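作業台の天板、オイルとウレタンどっちにしてる?(6月から迷走中)

1 名前:かんなくず
はじめまして、というか半年ROMってました。趣味で小物を作ってる者です。
6月に作業台を新調しようと思い立って、天板の塗装で止まったままもう冬になりそうです。笑わないでください。
候補はOlloraの浸透オイルか、Muklexじゃなくて、ええとMukleyだ、Mukleyの水性ウレタン。どっちも店の人に「いいですよ」と言われてしまって決め手がないんです。
用途は接着剤を使う作業が半分、あとはやすりがけと、たまにコーヒー(こぼします)。
みなさんの天板、何を塗ってますか。塗ってない人もいたら教えてください。

2 名前:節あり
うちはオイル一択。傷がついてもその場で紙やすりの20​0番あてて塗り足せば終わりだもん。ウレタンは剥がれ始めたら全部やり直しで、私はそれで一回泣きました。
ただし接着剤は染みます。木工用ボンドならまあ拭けるけど、瞬間接着剤は諦めてください。

3 名前:mokume
>>2
いや、接着剤使うならウレタンでしょう。硬化した上ならスクレーパーでぺりっといけますよ。
オイル派の人ってすぐ「塗り足せばいい」って言うけど、その塗り足しを本当にやってる人、自分のまわりでは見たことないです(すみません言い過ぎかも)。

4 名前:節あり
>>3
やってるってば! 年に二回はやってます。大掃除と梅雨前。

5 名前:灰色の床
横から失礼。塗料の種類より色で悩んだほうがいいと思う派です。
濃い茶にすると部屋は落ち着くんだけど、黒いネジを落としたときに本当に見つからない。逆に白っぽい天板は夜の照明でまぶしくて目が疲れます。自分は結局オレンジ寄りの明るい茶に落ち着きました。床がコンクリのままの部屋だと、暖色の天板が一枚あるだけでかなり救われますよ。前縁だけ濃い色にするのも締まって見えて好きです。角は丸いほうがいい。腰をぶつけるので。
色味としてはこのへん。 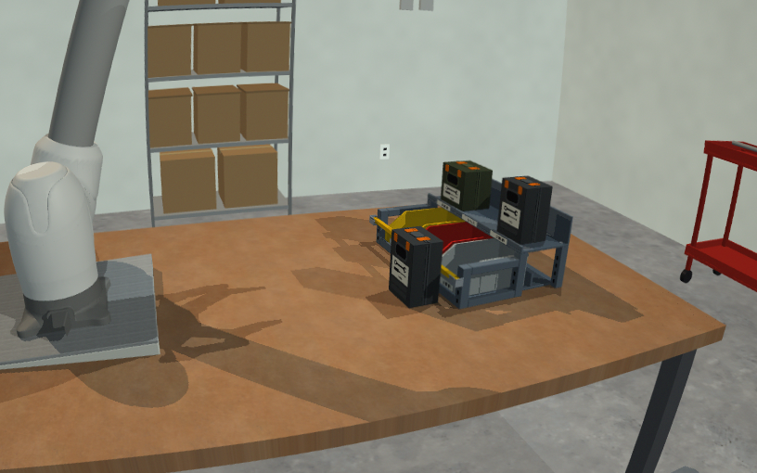
6 【本題】下地処理の話もしませんか

7 名前:かんなくず
>>5
色のことは全然考えてなかったです! 黒いネジ、たしかに毎週さがしてる…。前縁だけ濃くするの、真似していいですか。
下地は今のところ120番くらいで止めてあります。もっと上げるべき?

8 名前:節あり
オイルなら240番くらいまで上げてもいいけど、磨きすぎると吸わなくなるからほどほどに。あと木口は先に塗って一晩おくこと。天板の表ばっかり気にして木口がカサカサの台、よく見ます。

9 名前:mokume
ウレタンの場合は一回目が乾いたら毛羽立つので、400番で軽くなでてから二回目。これをサボるとざらざらのまま固まります。三回塗れば十分。
それと裏も一回でいいから塗ってください。表だけ塗ると反ることがあるので。うちの15ミリの板は見事に反りました。

10 名前:とんび
裏塗りは本当に大事。私は面倒で表だけにしたら、112センチの天板が真ん中でスマホ一台ぶん浮きました。いま裏から桟を打って無理やり抑えてます。
ちなみにFuchsの蜜蝋ワックスを塗ったこともあるんだけど、熱いマグを置いたら輪っかがくっきり。香りはすごく良かったです。天板にはすすめないけど、引き出しのすべりには最高でした。

11 名前:かんなくず
>>10
スマホ一台ぶん! それはきつい…。裏も塗ります、絶対塗ります。
読んでいるうちに、うちの場合は接着剤問題がいちばん大きい気がしてきました。ウレタンに傾いてます。節ありさんごめんなさい。

12 名前:節あり
>>11
裏切り者〜(冗談です)。でもそれなら、接着剤用にいらない合板を一枚敷いて、台そのものはオイルにするって手もあるよ。私はそうしてる。汚れたら板ごと交換。

13 名前:mokume
>>12
その敷き板がいつのまにか物置きになるんですよ。結局台の上に台ができる。

14 名前:灰色の床
物置き化については、仕切りつきのトレーを一つ置いて、出しっぱなしにしていいのはその中だけ、と決めたらだいぶましになりました。
コツは、全部の仕切りを埋めないこと。あと中の入れ物を色で分けておくと、ラベルを貼らなくても手が覚えます。赤はよく使うもの、黄色は今やってる作業のもの、白っぽいのは迷子の部品。うちはそういう割り当てです。トレー自体は灰色とか地味な色のほうが中身が目立ちます。
Skisttonのカタログにも仕切りトレーはあるけど、深すぎて小さい部品が底で行方不明になるので、私は浅いほうが好み。塗りたての天板に置くときは、完全に硬化するまで待ってくださいね。一週間は我慢です。早まると跡が残ります。

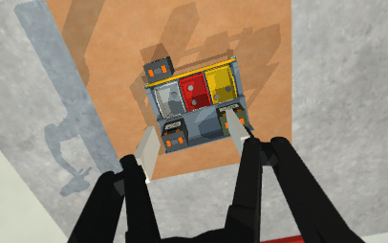 15 名前:とんび
一週間じゃ足りないと思うなあ。冬場の水性ウレタンなら二週間は見たほうがいいですよ。うちは十日目に重いバイスを置いて、きれいに四角い跡がつきました。触って乾いてるのと、中まで固まってるのは別です。

16 名前:mokume
>>15
それは同意。暖房のない部屋ならもっとかかるかも。缶の裏に書いてある時間は暖かい日の話だと思っておいたほうがいい。

17 名前:灰色の床
そうか、うちが塗ったのは夏でした。訂正します。冬は二週間で。

18 名前:かんなくず
みなさんありがとうございます。メモしました。
ウレタン、裏も塗る、前縁は濃い色、置くのは二週間後。
前縁を濃くする場合って、着色してからウレタンでいいんですよね? マスキングの境目がにじみそうで怖いです。

19 名前:節あり
着色が先で合ってる。境目はカッターで浅く一本筋を入れておくと、着色剤が木目に沿って走りにくくなるよ。端材で練習してからね!
オイル派に戻りたくなったらいつでもどうぞ。

20 名前:かんなくず
>>19
筋を入れるんですね、なるほど! 週末に端材でやってみます。にじんだらまた泣きつきに来ます。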